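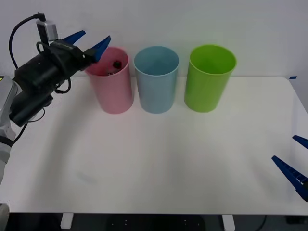 Trois gobelets en rang sur la table blanche

Accueil | Journal | La maison | Carnet d'adresses | Me contacter

Juillet, 6 h du matin, déjà debout

Bon, la gouttière. J'avais promis d'arrêter d'en parler, mais cette nuit il a plu comme en novembre et j'ai passé deux heures à écouter l'eau dégringoler le long du mur de la chambre. Vers 3 h je suis sortie en bottes et chemise de nuit avec la lampe torche (les voisins ont dû adorer) et j'ai enfin vu par où ça passe : le raccord du coin nord, juste au-dessus de la porte de la buanderie. L'eau saute par-dessus et file derrière le bardage. Voilà donc d'où vient la tache, celle que je mets sur le dos de la cheminée depuis l'hiver !

J'ai appelé Taner Türkmen à 8 h pile. C'est lui qui avait refait le toit de ma sœur et il a l'avantage de décrocher. Il est passé en fin de matinée, il a posé son échelle, il est resté là-haut un bon moment sans rien dire, et moi en bas à me tordre le cou en demandant « alors ? alors ? ». Alors : la charpente est saine, les tuiles aussi sauf 5 qui sont fendues, mais la planche de rive derrière la gouttière est molle comme du pain d'épices. Il m'en a descendu un morceau dans sa poche. Je l'ai gardé, il sèche sur le rebord de la fenêtre, je ne sais pas trop pourquoi.

Il propose de changer la rive sur toute la longueur, dix mètres, de reposer une gouttière en zinc et d'ajouter une deuxième descente du côté du potager. Pour la descente j'étais d'accord tout de suite, ça fait des années que je veux remplir une cuve pour les tomates. Pour le zinc, j'ai fait une drôle de tête en entendant le prix. Il m'a dit d'aller comparer chez Kostiuk, ce que j'ai fait l'après-midi même.

Chez Kostiuk j'ai été reçue par Ludmila Jelínek, très patiente, qui m'a sorti des bouts de profilés de toutes les couleurs. L'alu laqué est nettement moins cher et il existe en gris ardoise, presque le même que mes volets. Elle m'a aussi montré une crépine de chez Flotden qui se clipse dans la naissance et retient les feuilles. Avec le tilleul au-dessus de la maison, j'en prends deux sans réfléchir. Par contre le gris ardoise est en rupture, et il faut attendre 10 jours. Dix jours ! En regardant le ciel ce soir, tout noir du côté de Tuvside, j'ai moyennement ri.

En attendant, Taner a bricolé un bout de bavette avec du ruban bitumé, 60 centimètres à peine, pour que l'eau tombe dans la cour et laisse mon mur tranquille. C'est affreux. Ça pendouille, c'est noir, on dirait une langue. Mais à la petite averse de 18 h, rien n'a coulé derrière le bardage, j'ai vérifié à la main, toute fière.

Bertrand (mon mari, pour ceux qui découvrent ce journal) voudrait qu'on en profite pour démousser tout le pan nord. Il a lu quelque part qu'on pouvait le faire soi-même au nettoyeur haute pression. J'ai répété ça à Taner, qui a fermé les yeux. Donc ce sera une brosse, un produit doux, et surtout quelqu'un d'autre que Bertrand sur le toit. Il boude un peu, il avait déjà repéré le harnais.

Reste la question du bardage. Faut-il déposer les lames du bas pour laisser sécher derrière ? Taner dit oui, ma sœur dit que ça peut attendre septembre. J'ai envie d'écouter Taner, mais ça veut dire déplacer la clématite, et elle est en pleine fleur, et la dernière fois que je l'ai taillée en été elle m'a fait la tête pendant une saison entière. J'irai voir demain si on peut juste la décrocher et la coucher sur une bâche.

Il est tard, les seaux sont en place dans la buanderie au cas où, et je file au lit avec la fenêtre entrouverte pour surveiller.

À lire aussi dans le journal
- La tache de la buanderie, premier épisode
- Le velux qui siffle quand le vent vient de l'ouest
- Repeindre les volets : mes essais de gris
- Une cuve pour les tomates, on en rêve
- Le tilleul, les feuilles et moi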